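Trerley Drainage: Frequently Asked Questions

Last updated 1 June 2020

These answers are for households connected to the shared sewage treatment plant at Trerley. If you live on the Stalosthorpe side of the bridge you are on the public sewer and most of this page will not apply to you. If you are not sure which side you are on for drainage purposes, look at your water bill. If it has no sewerage charge, you are probably with us.

How many homes are connected?

There are 59 homes on the system. All of them drain by gravity to the pumping chamber at the bottom of Piden Lane, and from there the sewage is pumped to the treatment plant behind the old allotments.

How does the plant work?

Sewage goes first into a settlement tank, where the heavy material sinks and grease floats to the top. The liquid in between passes to a second tank, where air is blown through it from below. Bacteria living in that tank feed on the waste. A final tank lets the remaining solids settle, and the treated water runs out to the ditch through a sampling point. The blowers run day and night, and you may hear a low hum if you walk past.

Is it the same as a septic tank?

No. A septic tank only separates the solids and lets the liquid soak away into the ground. Ours treats the liquid as well, so it needs electricity and regular servicing.

What can go down the toilet?

Urine, faeces and toilet paper. Please do not put anything else down it.

What about wipes that say they are flushable?

Please put them in the bin. Toilet paper falls apart within a short time of getting wet. Most wipes hold together long enough to reach the pumps, where they twist into ropes and wind themselves round the impeller. This applies to baby wipes, make-up wipes, moist toilet tissue and cleaning wipes of any make. A small lidded bin beside the toilet helps, especially when you have guests.

Nappies, nappy liners, sanitary towels, tampons, cotton buds and dental floss should also go in the bin. They belong in general household waste and cannot be recycled at the kerbside. 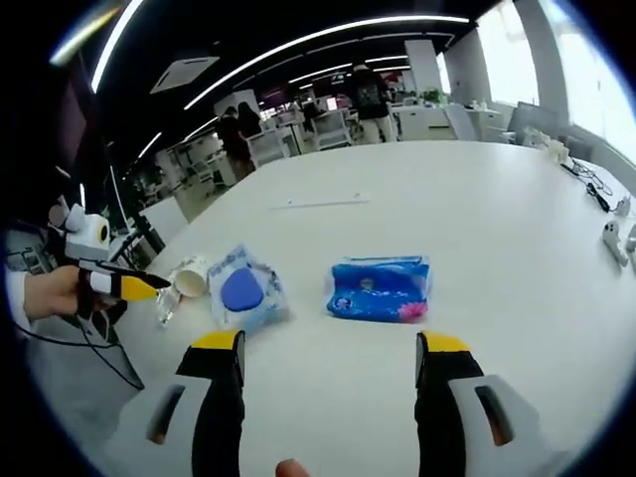

The pumping chamber has two pumps which take turns. When one blocks, the other carries on by itself and an alarm is sent to the engineer. If both stop, the chamber can hold a few hours of normal flow before it backs up the pipe towards the lowest houses in Piden Lane. Each unblocking visit outside the service contract costs £254, and the cost is shared between all the households. We had two such visits last December, both for wipes and string mops.

Can I use bleach?

A small amount now and then will do no harm. Large amounts kill the bacteria in the second tank, and it can take weeks for them to recover. Follow the dose on the bottle and do not pour the rest of an old bottle away to be rid of it. The same goes for disinfectant and for drain cleaners containing caustic soda.

Where should I put cooking fat?

Let it cool in the pan, scrape it into a tub or an old jar, and put it in the bin. Washing it down with hot water and washing-up liquid only moves it along the pipe, where it goes hard again. Used cooking oil can be taken to the recycling centre at Stalosthorpe in a sealed container.

I have a waste disposal unit in my kitchen sink. Is that allowed?

They are not allowed on this system. If your house came with one, please stop using it and let us know. Ground-up food is still food, and it fills the settlement tank much faster than anything else we have to deal with.

What about a water softener?

You can have one, but tell us before it is fitted. The salty water it flushes out can be sent to the surface water drain in some houses and not in others, depending on how the pipes were laid.

My gutters drain into the same gully as my kitchen sink. Does that matter?

Yes. Rainwater should not go into the foul drain at all. In a heavy storm it pushes the contents of the tanks through before they have been treated. Several of the older houses still have a downpipe connected to the wrong drain. We can arrange a dye test, and there is no charge for it.

What does the service contract cover?

It covers the routine service visits, the alarm line, emptying the settlement tank when the sludge reaches the mark, and the water samples. It does not cover blockages, damage to covers, or anything on your own pipe. The plant is a Harju unit and spare parts come from the makers, which can mean a wait if it is something other than a pump or a blower.

How much do I pay?

The charge is £45 a month per household, whatever the size of the house. It is collected by direct debit. Part of it goes into a reserve for replacing the blowers and, in time, the tanks. The accounts are sent round with the December newsletter, and you can ask for a paper copy at any other time.

Which pipes am I responsible for?

You look after the pipe from your house to the point where it leaves your boundary, even if it runs under a drive or a flower bed. Beyond the boundary it is shared. Where one pipe serves a pair of semi-detached houses before it reaches the lane, the two owners share the cost of that length between them.

My drains are slow. What should I do?

Check whether it is one fitting or the whole house. If only the basin or the shower is slow, the fault is likely to be in the trap or the waste pipe just below it. If the toilet rises when you empty the bath, lift your own inspection cover if you can do so safely.

If the chamber is full, the blockage is downstream of you. Ring us before you call a drainage firm, as your neighbours may have the same trouble and it may be ours to deal with. If the chamber is empty, the blockage is between it and the house, and you will need to arrange the clearing yourself.

Please do not lift the covers in the lane or at the plant. They are heavy, and there can be gas in the chambers.

There is a smell near the plant. Is that normal?

A faint musty smell is normal, and stronger for a day or so after the tank has been emptied. A smell of rotten eggs is not normal. Report it, and say what time you noticed it.

I am selling my house. What does the buyer need?

The solicitor will ask for a copy of the drainage agreement, the last service report and a letter confirming that your payments are up to date. Allow 2 weeks for these. There is no fee for the first set.

Who do I contact?

Temitope Okafor deals with accounts, house sales and general questions. For blockages and alarms, use the number on the green notice at the plant gate, which is answered at all hours. It is also printed at the foot of your annual statement.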